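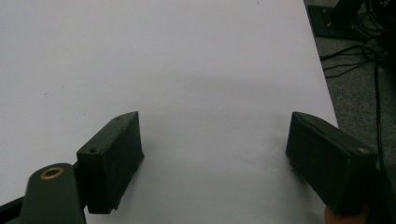 Fig. 4 – Fingers open over the bench, nothing between them.

4. Fitting and checking the fingers (Pikier hand gripper, home build)

You need: both printed fingers, brass rings already pressed in (section 3), hex key, strip of paper. Clear white table is best, you can see the gap.

4.1 Finger onto bracket. Holes on the top face go up. Left and right are not the same part, check the mark inside before you screw anything.

4.2 Screws in by hand first, all of them. Then the key. Stop when it's snug.

CAUTION: don't use the drill. Threads in the print strip right away and you're reprinting a whole finger, nearly 10 hours on the Sarken.

4.3 Open all the way. Inner faces should point at each other. If one leans, back off its screws, push it square, tighten again.

Note – scuffs along the top edges are fine. Leave them. Cracks are not fine.

4.4 Squeeze slowly, let go. Do this 18 times. Should swing back open by itself every time. Sticky? One drop of light oil on the pivot, wipe of the extra, try again.

4.5 Hold the gripper low over the table, fingers wide. Don't lean on it. Look along the bottom edges, you want a thin gap and no rubbing when you close.
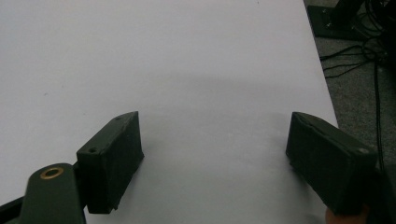

4.6 Paper test. Close on the strip and pull. Should drag the same on both sides. If it slides out easy on one side go back to 4.3.

CAUTION: keep cables on the floor and away from your feet before you start walking around with the thing.

4.7 Write the build number on the handle in paint pen. Toshiko Ikeda keeps the list at the Flirkerton workshop, last one given out was 2527. Ask her for teh next.

Spare screws are in the Mägi tin, second shelf. Go on to section 5, wiring.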